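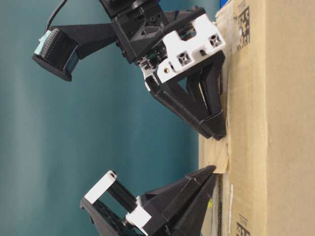
**So who are Pesano?**

We're a two-guitar instrumental band out of Kirnton. I play the low parts and write most of the set lists. We started on surf covers and drifted into slow, loud stuff, and I blame my record collection for that!

**Where can I hear you?**

Our second album, *Ilie*, is up on our page now. There's vinyl too (200 pressed, 25 left as I write this).

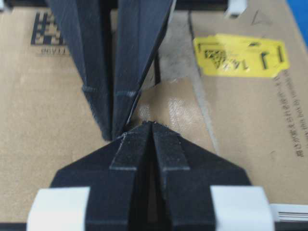
**What are the shows like?**

Loud, so bring earplugs. We play nearly 2 hours with one short break, and I talk way too much between songs. All my gear is black, the same matte black as those two fingers with the pointed tip, so on a dim stage I spend half the break hunting for my tuner.

**Can I bring my kids?**

Yes to the Saturday matinee at the Zilex, no to the late show. The room holds 152, so grab tickets early.

**Do you take requests?**

Sure, yell them out! We may not know the song, but we'll have a go at it.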